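Toy swap boxes start filling up at Flonmont

April is toy swap month again here at Flonmont, and I am way too excited for someone who is supposed to be getting rid of things! The boxes went out to families last week, and by the time I stopped in on my morning rounds there were already toys sitting in them waiting to be sorted.

If you missed it last year, the idea is simple. You bring a box of whatever your kids have outgrown, we sort it, and on swap morning everybody goes home with something different. Last spring we ended up with 156 toys on the tables, and 150 of them found a new home before lunch. The other six came home with me (my kids were thrilled, my closet was not).

Sorting happens on a kids' play mat spread over a table, so small pieces land on something soft and don't roll off and disappear under the furniture. I'm a big fan of the mat. It has blocks of red and yellow and pink all over it, and it makes going through a box of odds and ends feel a lot more cheerful than doing it on a bare tabletop. The box I peeked into had a black plush toy, a yellow building brick and a little pink basket with holes in it, plus a few other bits I didn't dig through.
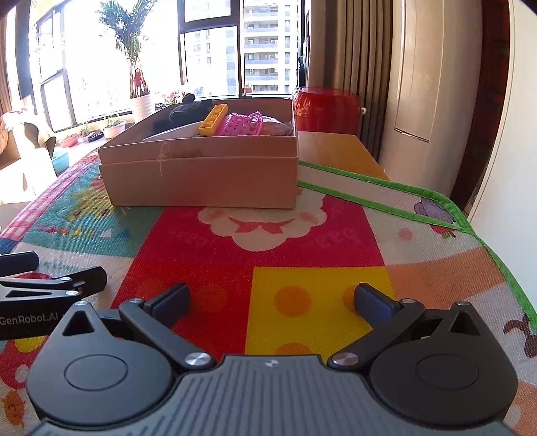

What to bring

Plush toys, building bricks, play kitchen pieces, dolls, cars, puzzles with all their parts. Single bricks are welcome too – we pour them into one big tub and kids fill a bag from it, which was the most popular thing at the whole swap last time. Please wipe down the plastic stuff and run plush through the wash first. No batteries left inside, please, and nothing with a cracked edge.

A regular cardboard box is perfect. Keep it to one you can carry by yourself, and write your family name on the bottom in marker if you want the box back.

Where and when

Drop-off is open every morning from 9 until noon through the end of the month, at Flonmont or at the Iston branch on Gough Street. The swap itself is at Flonmont only, on the last weekend of April, and doors open at 9. Each family can take up to 3 large toys on the first pass, and after that it's open season.

Jinico, the coffee place next door, is setting up a cart by the entrance again – and yes, they promised the cinnamon rolls are coming back. Get there early for those, they went fast last year.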